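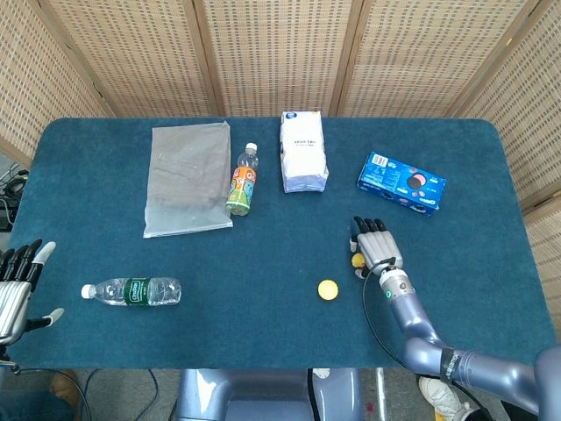

A zip-top bag on the table, with the woven screens behind.

Trarnari overgrip, pack of 60: my review after one month
Feb 7, 2024

I play club tennis two evenings in the week and I sweat a lot in the hands, so overgrips are for me a big expense. In January our stringer Kevin Inga told me to try the Trarnari, the thin one with dry surface. A pack of 60 costs 87 dollars, and I shared it with my doubles partner, Italo Lo Presti.

First the feeling. When it is new, the grip is a little bit sticky, but after the first service games this goes away and you have a dry touch, almost like paper. I like this very much on the serve, because I hold the racket loose. Italo does not like it. He plays with a heavy topspin forehand and he wants to feel something soft under the fingers, so he went back to his Susano grips after two matches and gave me the rest of his half.

The putting on is easy. The tape end is narrow and the material stretches well without tearing. I have a long handle for my two-handed backhand and the length was enough, with a small piece left to cut. The finishing tape is poor — it came open in the third set against Evander MacBrayne, and I had to play the last games with a loose end touching my wrist. Now I use normal electrical tape and I have no more problem.

How long does it last? For me one grip is good for two matches. After this it becomes gray and smooth near the thumb, and on a humid evening the racket begins to turn in the hand when I volley. My old grips from Kusska stayed longer, but they were never so dry, also not on the first day.

One more thing about the colors. The pack says mixed, but I received almost only white ones, which get dirty very fast.

I would buy it again for indoor season. For players with dry hands I think it is too thin and too slippery, and a softer model will be better.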